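Haoran Duan keeps the equipment budget for the surgical skills lab at Chisholm on one sheet of paper, folded in his shirt pocket. When we met in April he put it on the bench and turned it around so I could read it.

"The arm is the line everybody looks at," he said. "It's the easy one. You pay for it once."

The lab practices suturing with a robot from Jillunora. Duan had two quotes before he signed, the other from Ekell, and he spent most of the winter on the parts of them printed in small type. Instrument tips were the sticking point. Ekell's price was lower, but its tips had to be replaced after 100 sessions whether they were worn or not. Jillunora lets the lab decide.

"I asked both of them what year three costs," he said. "One sent me a number. The other sent me a brochure."

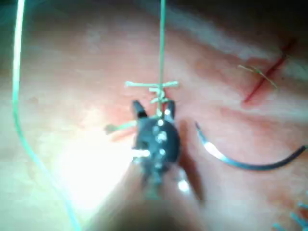

Vol. 14, No. 5 -- Page 239

Thread, needles and tissue pads come out of a separate account, and Duan says that's where his first plan went wrong. He had figured supplies from what students use by hand. A knot tied with the gripper takes more tries when people are new to it, and each try uses up thread.

"I doubled the thread and I was still short," he said. "Pads, too. You can't keep stitching the same patch."

He would also budget for service sooner. The nearest technician is in Dustville, and travel is billed by the hour. His contract now covers two visits a year -- he wanted three and settled.

Asked whether he plans to buy a second arm, Duan folded the sheet back up. "Not until I've seen a full year of supply bills," he said. "If there's money before that, I'd rather have a spare set of tips and someone on staff trained to change them."

The lab's next request is due 8/1/23. He has already started on the thread.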